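The Tunari home medicine chest

Skisico shop / Bathroom and hallway / Storage
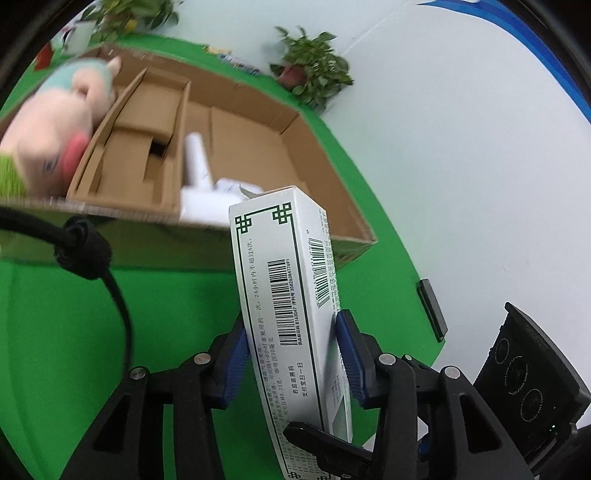
Mirjam Dierckx wrote to ask whether the taller cartons can stand up in it with the lid shut, or whether they all have to lie flat like they do in her shoebox. They can stand, Mirjam, as long as you take out the small tray first. The deep side was drawn for exactly that, and it's the question I get most, so I've moved it up to the top of the page where it should have been all along.

OK, so this is the Tunari. It's a lidded chest for the medicine you keep at home – the cough syrup, the allergy tablets, the tube of something for bites that you buy again every summer when you can't find last year's. I've been making storage for bathrooms and hallways for a good while now and this is the one I use myself, every day, on the shelf above my coats. Yes, the coats. More on that in a minute.

I started on it after a night of looking for a thermometer at 3 a.m. with a hot, cranky kid on my hip. We had a thermometer. We had two, as I found out in the spring! They were in different rooms, one of them in a bag of swimming stuff. I sat down the next day with cardboard and tape and made a really ugly box with a deep part and a shallow part, and apart from the tape that's more or less what I sell now.

What you get

The chest itself, in birch plywood with an oiled finish
A lift-out tray for small things
Three dividers that slide in the grooves (you can leave them all out)
A lid with a soft stop, so it won't come down on your fingers
Two brass screws and wall plugs, in case you want it fixed down
A pad of paper labels

Size and weight

Outside width: 328 mm
Empty weight: roughly 900 grams with the tray in
Finish: oiled inside and out, no varnish
Colors: natural, moss, brick

The width was an argument. I wanted it wider, and Achilleas Zacharopoulos, who cuts the panels, wanted it narrower so he'd get a cleaner layout from a sheet. We ended up where we ended up and it fits sideways on a normal bookshelf, which I'll admit I only checked afterward.

About the lock

There's a version with a lock and a version without. If you have small children or grandchildren coming through the house, get the lock. And please still put the chest up high, out of reach and out of sight, and keep the caps closed properly – a lock on a wooden box will slow down a determined four-year-old but I've met some very determined four-year-olds. The lock is made by Delić and it's a little push-button thing with a key. It comes with a spare. Tape the spare somewhere you will remember, and tell the other adult in the house where that is.

I don't do a combination version. I tried one and locked myself out of my own antacids.

Where to put it

Not the bathroom, if you can help it! I know, I know, it's called a medicine cabinet and it's been over the sink since your grandmother's day. But bathrooms get steamy, and most leaflets ask you to keep the contents somewhere dry and not too warm. A bedroom closet is great. A hallway shelf is great. The top of the fridge is not great, it's warmer up there than you'd think. Neither is the cupboard next to the oven.

Anything that has to be kept cold belongs in the fridge and doesn't go in the chest at all. I keep a label in the tray that just says "eye drops – FRIDGE" so I don't go hunting.

How I set mine up

People ask me for a system and I'm a bit shy about it, as mine is very simple. The deep side has the cartons, standing, with the end that has the date on it facing up. I leave everything in its own carton with its leaflet. I used to throw the cartons out to save room and then I'd have a strip of tablets with half the name torn off and no clue how many you could take in a day. Now the carton stays until the last tablet is gone. If you've got boxes from a trip or from family abroad and you can't read the leaflet, ask your pharmacist what it is before anyone takes it. Mine is very nice about this.

The shallow side has bandages, tape, tweezers, the thermometer (one of them) and the little scissors that are NOT for wrapping paper.

The tray is for whatever's in use this week. Somebody has a cold, the cold stuff goes in the tray, the tray goes to the kitchen counter while there's a grown-up around and comes back at night. When the cold is over it all goes back down below. That tray is my favorite part of the whole thing and it was very nearly left out.

I go through the lot every September, when the kids are back at school and the house is quiet. Old stuff goes in a bag to the pharmacy. Ask yours if they take it back, many do, and don't flush it unless the label tells you to.

Cleaning

Damp cloth, then a dry one. If something sticky leaks (it'll be the syrup, it's always the syrup) use warm water with a drop of dish soap and leave the lid open overnight. Every year or so you can rub in a bit of wood oil, but let it dry fully before you put anything back. The dividers can be pulled out and washed at the sink. The chest can't.

What people have told me

Jacqueline Royer uses hers for the dog. She says the brick one looks better in person than on her screen and that the dividers were tight for the first few weeks. They are tight. I sand them a touch less than I could, as wood moves about and I'd take tight over rattling.

Andri Moser was less happy. His arrived with a dent in one corner and he wanted me to know that the packaging was "one sheet of paper and good intentions." Fair enough! He got a new one, and I now use molded corners from Donik, which cost me more than I'd like and have worked so far.

Apolline Gilbert asked for a handle on top. I've gone back and forth on this. A handle makes it easy to carry and also easy for someone short to drag off a shelf, so for now there are finger grooves in the sides and that's it. If enough of you write in I might do a run with handles for people who live without kids.

I've sold 1,779 of these so far and have had a handful back, mostly over color. Moss is darker than you expect. If you're not sure, write to me and I'll mail you an offcut.

Ordering and shipping

Orders go out on Monday. If you order on the weekend you'll usually make that week's batch, but the locked version can take longer if I'm waiting on locks. I'll write to you if that's the case, and you can switch to the plain one or wait, up to you.

Returns are fine if it hasn't been screwed to a wall. Please take your medicine out before sending it back. I'm only writing that down as it has happened.

Spare parts

Extra dividers, single
Replacement tray
Lock with two keys (fits all Tunari chests with the drilled lid)
Lid stop
Label pad

The older chests with the rounded lid take a different stop, so send me a photo of the hinge side before you order one.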